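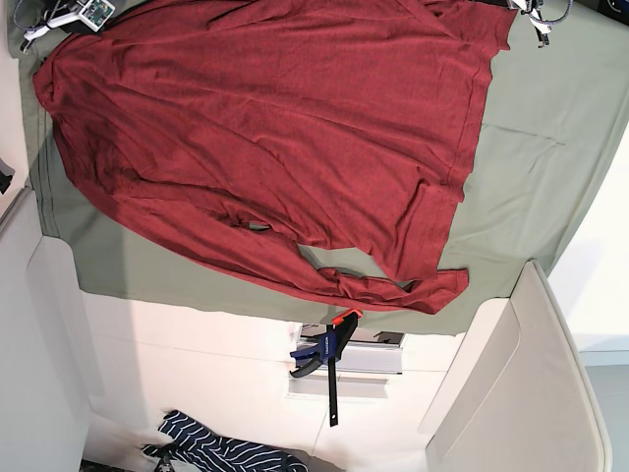

3 min read

Gamdale Clothing Swap, November planning meeting

Hi all, I said I'd type these up and I finally have, so forgive the state of my notes (I was also pouring the tea).

We got going at 7:15 with me, Viera Kuruc, Muammer Yüksel and the usual back row. Last month's minutes were fine apart from the spelling of Jolard Street, which I've fixed.

Numbers first! Viera added up the spring swap and we took in 581 pieces, with 86 left on the rails at the end. She was thrilled, and so was I. Long sleeves and sweaters went fastest, and the leftovers were mostly summer dresses. We agreed to ask for warm things on the new flyer and leave the dresses for May.

Then we got stuck on tokens for a good long while. Muammer wants one token per item, whatever it is. I still think a winter coat should be worth 3, and I said so (twice, sorry). We voted and Muammer won. Fine!

Hall: Jemico will rent us the big room again at the same price, but we have to be out by 5:30. Viera is asking whether we can get in the night before to put up the rails.

Food: Tatlı have offered pastries at cost. Everybody said yes before I'd finished the sentence.

Wrinkled donations came up again. We're not ironing. People can bring things clean and folded, and if they get creased in the bag, so be it.

To do: Viera, hall keys. Muammer, tokens and the cash box. Me, flyer and hangers.

Closed at 8:40. Next meeting at Viera's, bring a chair.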